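Notes for week 5, teaching by demonstration. Read these before the lab, and bring the Norevier task sheet with you. The slides are thin this week, so most of what you need for the write-up is in here.

# Showing a Robot What to Do, and What It Learns From That

## 1. The claim

The pitch goes like this. Programming a robot is slow and takes a specialist. Showing it the job is fast, and anyone can do it. You grab the arm or pick up a controller, you do the task a number of times, and a learning method turns your recordings into something that does the task by itself.

Parts of that are true. You can teach a stranger to record a usable demonstration in an afternoon. What I don't accept is the jump from "anyone can record one" to "anyone can teach the robot." Those are different jobs, and most of this handout is about the gap between them.

Keep three words apart in your write-ups:

- **Demonstration**: one recorded attempt, start to finish, with a person in control.
- **Policy**: whatever comes out of training and picks the next motion.
- **Rollout**: one attempt with the policy in control.

Half of the confusion in the reports from last term came from calling all three of them "runs."

## 2. Two ways to show it

### 2.1 By hand (kinesthetic teaching)

You put the arm in a mode where it holds up its own weight and push it through the motion. You feel contact through the arm, which helps with anything that has to seat or click. It is also tiring, and people get sloppy after the first dozen.

Two problems the sales material skips. First, your hands and forearms end up in the camera view, and a policy that learned from pictures with arms in them now has to work without any. Some groups replay the recorded motion afterward with the person out of the way and record the cameras then. That fixes the pictures, but the replay is not the same event. If the part lay a little differently the second time, the gripper goes where it went before and pushes on whatever is there.

Second, if the arm records forces at the wrist, you need to know where the person was holding on. Push above the sensor and you get contact forces. Push on the gripper and you get contact plus your own hand, mixed together, with no clean way to separate them later. Write down where you held it.

### 2.2 By remote control (teleoperation)

You move a controller, a small copy of the arm, or a tracked handle, and the robot follows. Your body stays out of the pictures. The commands are recorded in the same form the policy will have to produce, and that is worth a lot.

What you give up is touch. Most setups send little or no force back to your hand, so you judge contact by eye. Watch a beginner do an insertion this way: fast approach, long hover, a few small pokes, a pause, another poke. All of that goes into the data, and the policy will copy the pauses quite faithfully.

There is also a question of what you, the operator, can see. If you are standing in the room and leaning over the work, you have information that the cameras don't. The policy is then being asked to copy decisions whose reasons it never had. For the Adik recordings, operators have to work from the camera feeds alone. They complain about it, and their success rate drops. I still think it is the right rule.

## 3. The working case: a memory module

Our task for the next two labs is the one on the Norevier sheet: take a memory module from the fixture and put it into a desktop computer that is lying on its side with the panel off. It sounds small. Break it into phases before you decide that.

1. **Approach.** Move from the start pose to above the part. Almost any method gets this right, so don't spend a page on it.
2. **Grasp.** The module is thin and lies in a slot. A grasp that is slightly tilted still lifts it. You find out about the tilt in phase 5.
3. **Transfer.** Carry it over the wall of the case. Power and data cables sit inside the case and don't go back to the same place each time someone reaches in there.
4. **Align.** Line up the module with its socket, including which way around it goes. A notch decides this, and the notch is small in any camera view from above.
5. **Insert.** Push straight down until it seats. More force than you expect, over a very short distance.
6. **Release and retreat.** Open and leave without dragging the module or catching on anything.

Look at the working area with those phases in mind, especially how much lies between the fixture on the left and the board, and how close the gripper has to come to parts that have nothing to do with the job.
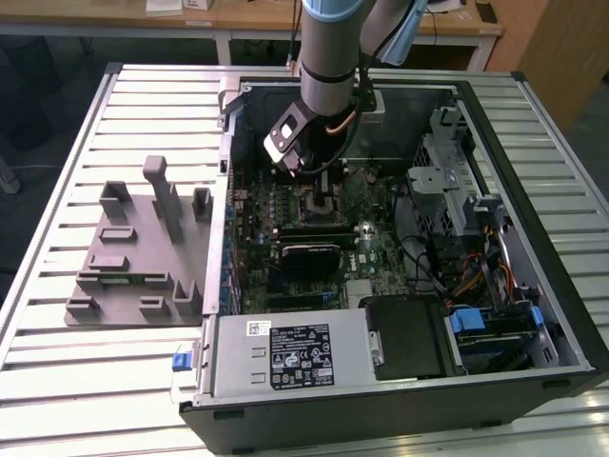

## 4. What the numbers do and don't say

The set you will use has 257 demonstrations, recorded by two operators in February. I'd like you to distrust that number in a few specific ways.

**It counts attempts that were kept.** Costel Dumitrescu, who did the cleaning, threw out the ones where the module was dropped or the arm stopped on a force limit. Reasonable. But the result is a record of things going well, and a policy trained on it has never seen what to do after a bad grasp. If you want recovery, somebody has to record recovery: start from a bad state on purpose and show the way out.

**It counts whole attempts, and the phases are not equal.** Approach and transfer fill most of the recorded time. Insertion is a sliver at the end. A model that is very good on average, time step by time step, can be hopeless at the only part that mattered. Low training error on this task tells you that the arm moves through air convincingly.

**It mixes two people.** Of the total, 133 are from one operator and the rest from the other. One of them comes at the socket from the left, the other from straight above. Either is fine. An average of the two can be a path that neither would take. Newer methods cope with this better than the old ones did, and you will read that the problem is solved. Plot the approach paths by operator and decide for yourself.

**It says little about variety.** The same case, the same fixture, the same bench. If you move the computer by a hand's width and success falls apart, the count was never the limit.

## 5. Reading a success rate

A paper or a vendor tells you the robot succeeded in nine out of ten. Ask:

- Who decided what counts? "Module in the socket" and "computer starts" are different tests.
- Was a person allowed to nudge the part or restart the arm, and was that attempt still counted?
- Who put the scene back between rollouts? A careful person setting the part in exactly the same spot is doing some of the robot's work.
- Were the starting positions picked before the test or during it?
- What did the failures look like? One dropped module and one cracked socket don't belong in the same column.

For your own lab, do 12 rollouts per policy, with the starting positions written down **before** you switch anything on. Twelve is too few to rank two policies that are close, and I don't want to see them ranked. It is enough to see how they fail, which is what you will be graded on.

We use the Cetitia scoring form, one line per phase. A rollout that stops at phase 4 gets credit for phases 1 through 3 and a short note in plain words. "Failed" is not a note. "Module tilted in the grip, front end touched first, arm kept pushing" is a note.

## 6. What about just programming it?

You should always ask this, and the field doesn't ask it enough. The fixture holds the module in a known place. If the case can also be held in a known place, a written routine with a force check at the end may do this job faster and more reliably than anything we train. Eusebio Correa wrote one for the same bench and we'll run it next to the learned policies. I expect it to win as long as nothing moves.

The case for demonstrations starts when things do move: cables lie differently, the case comes in at another angle, the part comes from a tray instead of a slot. If you want to argue that learning is worth the trouble, that is the comparison to make. Beating a written routine in a setting where you didn't let anybody write a good one proves nothing – and you will find plenty of papers that do exactly that.

## 7. For the lab

- Record five demonstrations by hand and five by remote control, the same person for all ten. Cameras only for the remote ones, no leaning in.
- Before each, note the position of the case and anything you changed.
- Keep the failed ones in a separate folder. Don't delete them.
- Mark the phase boundaries by hand for at least two recordings. Do this with your partner, separately, and compare. You will disagree on where alignment ends and insertion starts, and I want the disagreement in the report.
- Plot speed over time for one recording of each kind. Find the hesitations and say what you were doing.
- Write half a page on one thing you did that the cameras could not have told a policy to do.

Stop button within reach of the partner who isn't driving. If the arm pushes on the board and you aren't sure why, stop it first and discuss it second. Boards are cheaper than the wrist, but we don't have many of either.

## 8. Reading

The chapter by Frade in the course pack, sections on operator differences and on partial credit. Skip the introduction, it promises too much. Bring one claim from the chapter that you think the data in it doesn't support, with the page number.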